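Sorting and Storage of Shared Supplies in Student Workrooms

12 November 2025
By Elsa Kvam and Jamshid Rashti

Print this page
E-mail this page

Introduction

This report presents the results of a term project on the storage of shared supplies in student workrooms. The project was carried out for the course in Workplace Studies under the supervision of Hidayah Latuheru. Its purpose was to find out how small tools and paper goods are stored, borrowed and returned in rooms used by several classes, and to suggest changes that could be made without new furniture or added staff time.

The question arose from complaints recorded at the end of the last school year. Students reported that they often began a work period by searching for basic items, and teachers reported that supplies were reordered while unopened stock remained in other cupboards. The department asked that the matter be studied before the next order was placed with Forsberg, the school's regular supplier.

Method

The study covered four workrooms in the Kinia building. Each room was visited at the start and at the end of the school day over a period of 10 school days in October. At each visit the authors filled in a one-page form listing the items on open surfaces, the items in their marked place, and any item that could not be found. The form was tested in one room before the study began and was shortened after that test. The original version took too long to complete between classes.

Interviews were held with 11 students and with six members of the teaching staff. The interviews followed a fixed list of topics: where the person expected to find an item, what the person did when it was not there, and where the person left it after use. Notes were taken by hand and read back to the person at the end. Jonatan Wikström, a student in the same course, read all notes a second time and marked passages that he found unclear. These passages were checked with the people concerned.

Findings

Three of the workrooms had a written storage plan posted inside a cupboard door. In two of these the plan no longer matched the contents of the shelves. The fourth room had no plan, but its regular users gave nearly the same answers when asked where things belonged. Agreement among users seems to depend more on how often the same people use a room than on whether a plan is posted.

Hand tools were the items most often out of place. Scissors, rulers and hole punches tended to stay on the table where they were last used, and were then picked up by the next class and carried further from the cupboard. Paper goods moved much less. Glue and tape fell between the two groups. 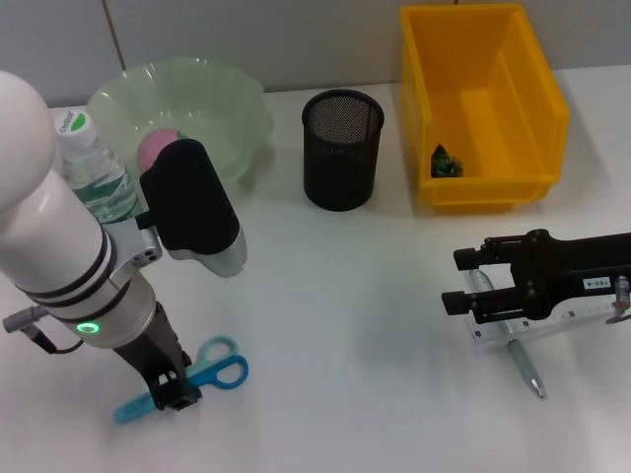

Figure 1. Blue scissors on a white tabletop.

Several students said that they did not return scissors because they did not regard the task as finished when the period ended. They expected to come back to the same table. Staff members, on the other hand, described the same tools as having been left behind. The difference in wording appeared in most of the interviews and was not foreseen when the topics were drawn up.

Reordering was handled separately for each room. Casimiro Collado, who keeps the order records for the department, made the lists for the past school year available to the authors. They show that scissors were ordered for three of the four rooms in the same month. At the time of the study, one of those rooms still held two unopened boxes.

Trial of a Revised Layout

A revised layout was tried in the room known as Girine during the final four days of the study. Hand tools were moved from the cupboard to an open tray near the door, and the shelf labels were rewritten in larger letters. Paper goods were left where they were. On each of the four days, fewer hand tools were found on the tables at the end of the day than on any earlier visit to that room. The trial was short, and users knew that it was taking place, so the result should be read with care.

Recommendations

The authors recommend that hand tools in all four rooms be kept in an open tray near the exit, and that posted plans be checked at the start of each term. A single order list should be kept for the whole building. It is further recommended that the layout in Girine remain in use until the end of the school year and that the visits be repeated in that room with the same form.

The authors wish to thank the staff and students who took part in the interviews. The blank form and the list of interview topics are available from the department office.

Print this page
E-mail this page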